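11/11/24

Monday again, and the first proper rain in weeks, so I had the whole morning indoors with a pot of tea and no excuse left. The family Christmas is at our place this year (my turn, and I did say yes, back when December seemed a long way off) and I thought I'd better get something down on paper before the cousins start ringing.

I'm going to do the hampers again. Mum always did them, one for each household, and I still think a jar of something homemade beats anything in a shop window. The fruit cakes need to be in the oven by the end of the week or they won't have time to sit and soak up the brandy. I've got 2000 grams of sultanas in the pantry and 700 of currants, and I'm still short on cherries.

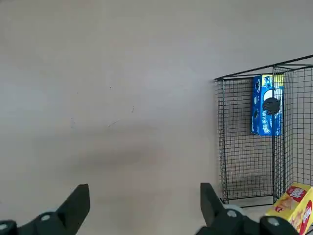 ## Afternoon

Rang Jummai Isah after lunch and we talked for well over an hour, as we always do. She's coming up from Skellby with the boys and wants to bring her pepper sauce, which I'm thrilled about! She remembered the year Uncle Mosley dropped the pavlova on the back step and we all ate the top half of it anyway, with spoons, standing up. I laughed so much I had to put the phone down for a minute.

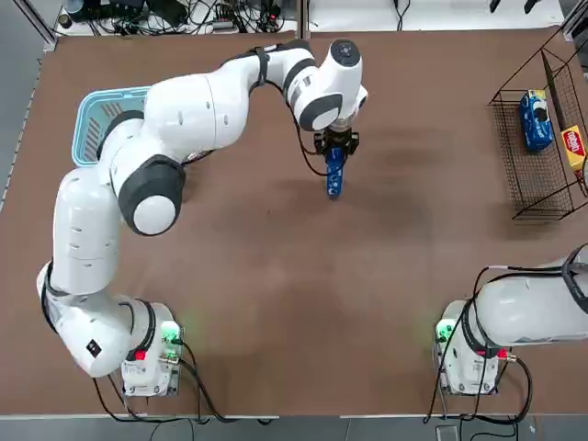

She also reckons I should stop fretting over the colour of the ribbon and just buy the green. She's right, of course, and I'll probably still go and look at the red.

Each hamper will get a small cake, a jar of plum jam, some shortbread and a few bought treats for the kids, wafers or chocolate, whatever they favour this year. 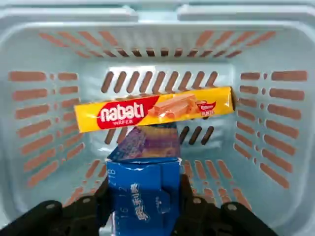
*Nabati wafers in the blue basket.*

The jam is my worry. The plums on our tree are tiny and hard still, and the possums have found them already. I might have to ask next door if they can spare some of last summer's.
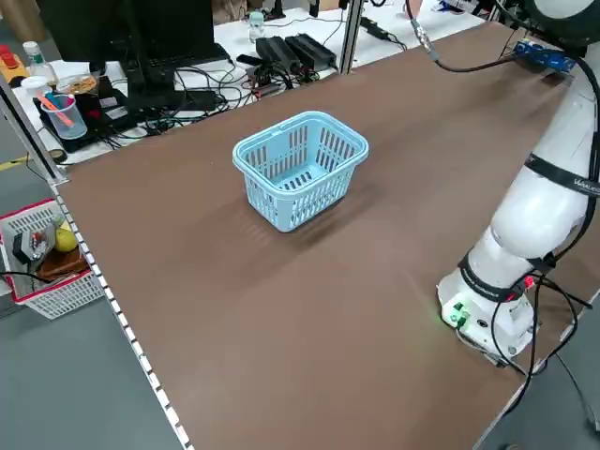
Anyway, the rain eased off by tea time and I walked down to the letterbox in my slippers, silly thing, and came back with soggy feet and one electricity bill. Cherries tomorrow, and brown paper for lining the tins.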